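Descaling and odor in reusable bottles, part 2

21 September 2025

In April I wrote up the smell problem in reusable drink bottles and got one detail wrong. I blamed the plastic. Casimiro Marín wrote in to point out that most of what I described comes from the gasket, and after repeating the test I agree with him.

The silicone ring under a screw lid is slightly porous to oils. Protein powder contains fat, coffee contains oils, and both end up in the ring. Washing the body of the bottle does nothing for it. Pull the ring out with a wooden toothpick (a knife will nick it) and wash it separately. 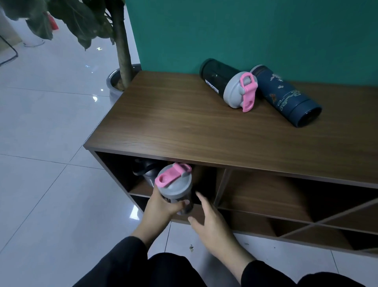 Drying matters more than the choice of soap. A capped bottle holds its humidity overnight, and a rinsed bottle stored closed will smell by the second morning. Lids are the slow part. A flip-up spout like the pink one on the green MYPROTEIN shaker adds a hinge and a narrow channel, and water sits in both long after the body is dry. I now leave spouts open and pointing down on a rack. Insulated bottles get the same treatment, with the opening down and a gap underneath for air.

For the wash itself I compared two cleaners. Famano tablets fizz for a few minutes and leave a faint lemon smell. Clilus powder has no scent and dissolves badly below 70 °F. Both removed tea stain from steel. Neither did much for a gasket that had already gone bad, even after 20 hours of soaking. Plain baking soda paste did about as well as the tablets on the steel and costs much less.

Scale is a separate problem. My tap water is hard, and a white film builds up at the fill line. Diluted white vinegar takes it off in half an hour. Don't mix it with the baking soda, as the two mostly cancel out.

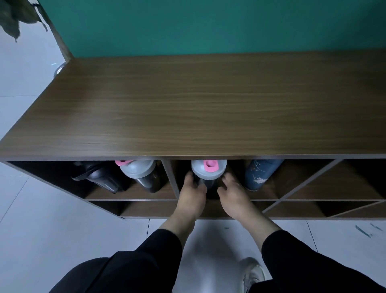 Storage is where I changed my routine the most. I used to put everything away in closed cupboards straight from the sink. Open cubbies are better, and a low unit with a broad, flat top like this walnut-brown one gives you a surface for lids as well. Put a towel down first if the finish is wood. Rings left on a wood-grain top by a damp base are hard to get out, and I have two of them on my desk.

Replacement gaskets are cheap if you measure first. Inner diameter, outer diameter, thickness, all with calipers, and with the old ring relaxed for a day out of the lid. Plarkelard sells them in mixed bags. Mine needed 73 mm outer and the closest in the bag was a millimeter over, which still sealed.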